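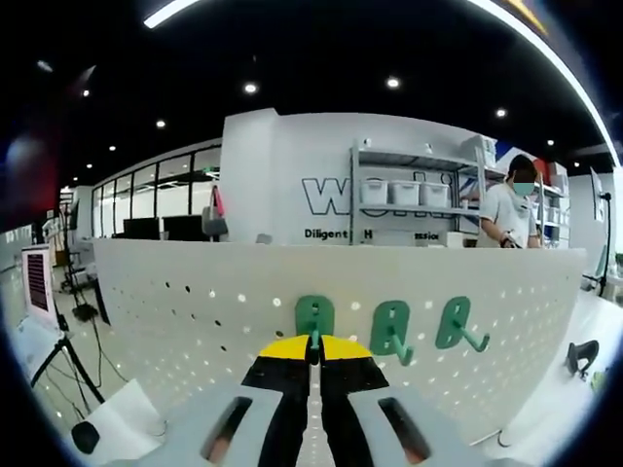

Yellow fingertips closed on the first of three green hooks, curved pegboard.

Stiltbridge hooks and pegs: read me first

Hello, and thanks for downloading this. I'm Zubaida Paracha and I look after the Stiltbridge recordings at Indgate. I used to be on the packing benches myself, so if this file wanders off into shop-floor talk now and then, that's why.

What's in it

2,516 short recordings of people doing small fixture jobs with a hand-held gripper: taking a hook off a pegboard, putting it back, moving it along a few holes, swapping two over. Each one comes with the video, the gripper opening over time and a one-line note typed by whoever did the job. The notes are a mixed bag (some people write a paragraph, one person only ever wrote "hook"), and I've left them as they were apart from the spelling.

How it's laid out

clips/ has the video
grip/ has the opening values, one file per clip, same name
notes.csv has the typed notes
split.txt says which clips are for training and which are held back

We held back 65 clips, all from one corner of the board that doesn't turn up anywhere else. Please don't train on them! I know it's tempting.

Why hooks

Indgate changes its display boards over all the time, and it's fiddly, dull work that makes your thumbs sore. When Aqeel Khokhar asked the benches which job we'd hand to a robot first, changeovers won by a mile. I'd have said taping boxes, but I was outvoted.

What it has meant for us

People always ask me this one, so I may as well put it here. No one has lost a job over it so far. What has changed is the day. Recording counts as ordinary paid hours, and you can say no to a session without giving a reason - that was agreed in July, before the first clip was made. Changeovers now go to the Kakska arm in the mornings, with one of us standing by, and the afternoons are still done by hand.

It isn't all rosy. Standing by is tiring in its own way, and a couple of the older hands miss having a quiet hour with the boards to themselves. The grade for the stand-by role is still being argued over as well. I'd rather you knew that than thought we were all delighted.

Things to watch out for

The opening values drift a bit in long sessions. Ghumman wrote a script to correct it (tools/drift.py), but run it on a copy first, it overwrites.

Hooks get dropped in 28 clips. They're marked "drop" in notes.csv and I kept them in on purpose, they're handy if you want your robot to notice it has let go of something.

Nearly everyone who recorded is right-handed. We'd love more left-handed clips and we're working on it.

Using it

Free for research and teaching. Don't try to work out who anyone is, and please don't use the clips to time people or rank how fast they work. We were promised that when we signed up, and I'm passing the promise on to you.

Last changed October 17, 2018: fixed the file names in grip/ that had a stray space in them.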